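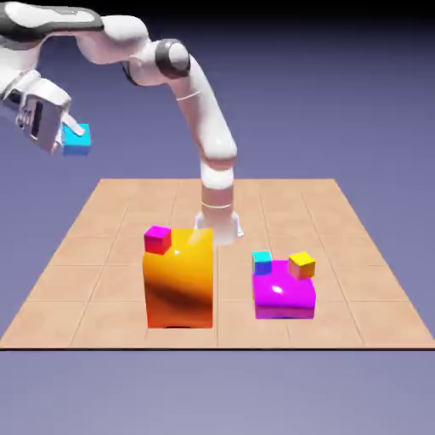 Figure 2. The simulated tabletop used for the stacking task, with a cyan cube held in the gripper. Small cubes also rest on the tall orange block and on the low magenta one.

Research > Manipulation > Papers > Section 4

Last updated: February 6, 2024

Print this page | E-mail this page

4. Collecting the Demonstrations

4.1 The task and the two ways of showing it

We wanted a task that a newcomer could understand in one breath and still find a little tricky to do well, and after a good deal of back and forth we settled on moving small cubes between two larger blocks of different heights (Figure 2). The person giving the demonstration picks up a cube, carries it over, and sets it down on top of whichever block the instruction names. It sounds like child's play, and with your own fingers it would be, but the tall block leaves very little room for error on its top face, and a cube that is let go a touch too early is likely to end up on the table.

Every demonstrator at the Brirkbridge lab showed the task in two ways. In the first, which we call hand guiding, the person took hold of a real arm and moved it through the motion, and the simulated arm copied the joint angles as they went. In the second, the person sat at a desk and drove the simulated gripper by remote control through Zorker, our teleoperation program, using a handheld controller with a trigger for opening and closing the fingers. The simulated table was the same in both cases, so any difference in the recordings should come from the way of showing and from the person doing it (people do differ, and we were glad to see it!).

4.2 Procedure

Each session began with a short free-play period in which nothing was recorded. We cannot recommend this warmly enough to anyone planning a similar study. Our pilot in May went without it, and the early recordings were full of long pauses while people worked out which way was forward. Soon-im Do, who ran the pilot, suggested letting people knock the cubes about for as long as they liked before starting, and we have done it that way ever since.

After the warm-up, a demonstrator was given a written instruction, such as "put the yellow cube on the tall block," and pressed a pedal to start and stop the recording. Demonstrators could throw away an attempt and try again as often as they wished. We kept the discarded attempts in a separate folder, and we return to them in Section 6, where they prove rather useful for teaching the robot how to recover from a poor grasp.

4.3 What we ended up with

In all we kept 351 demonstrations for training, of which 188 were given by remote control and the rest by hand guiding. The hand-guided ones are smoother on the whole, with a nice round path from pick to place, as you might expect when somebody has the weight of an arm in their hands. The remote ones are more hesitant near the grasp and again just before release, where people tended to stop, look from another viewing angle, and nudge the cube sideways before letting it go.

We were at first inclined to trim those hesitations out, and an earlier draft of this section said that we had. Our colleagues in Savville tried training on the trimmed set and on the full set, using the Kırmızıgül policy described in Section 3, and the policy trained on the full set was noticeably more careful over the tall block. The pauses seem to carry something worth learning about where the hard part of the task lies. All results in Section 5 therefore use the recordings at their full length, with only the idle time before the first movement removed.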